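# TP 3 : comparer deux pinces avec la caméra de poignet

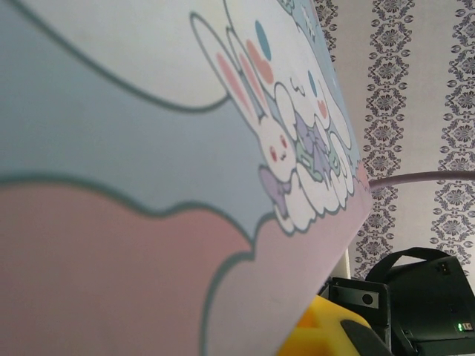 Bon, on attaque la partie que je préfère : la même tâche, deux pinces, et on regarde qui s'en sort le mieux ! D'un côté la Nwosu, doigts rigides, de l'autre la Tasura, plus souple et (je vous préviens) plus capricieuse au réglage. Gardez toujours un œil sur la vue du poignet, même quand le bras ne bouge pas. Avec un grand panneau illustré comme celui du lapin au nœud violet, incliné en travers du champ, il ne reste plus beaucoup de place pour le doigt noir et l'objet jaune, tout en bas, et l'objet est en plus un peu flou. Votre détecteur, lui, va adorer les contours bien épais des nuages et les motifs du papier peint derrière… Pensez-y avant d'accuser la pince.

## Ce que je vous demande

- 40 essais par pince, même position de départ
- ouverture réglée à 55 mm au début de chaque série
- une ligne par essai dans le tableau : saisie, glissement, échec
- un commentaire libre, et là j'insiste, écrivez vraiment quelque chose !

Le contrôleur Sturkusar garde en mémoire les réglages de force de la pince précédente. J'ai perdu toute une matinée là-dessus en préparant le TP, alors remise à zéro **à chaque changement**, même si vous êtes sûrs de vous.

Côté latence, j'ai mesuré à peu près 121 ms entre la caméra et l'affichage avec le logiciel Nokwood. Ça se sent en téléopération : on referme trop tard, on corrige trop fort, on s'énerve. Allez-y doucement sur les derniers centimètres.

Compte rendu à rendre en février, deux pages, courbes comprises. Pour l'étalonnage, reprenez la fiche du TP 2.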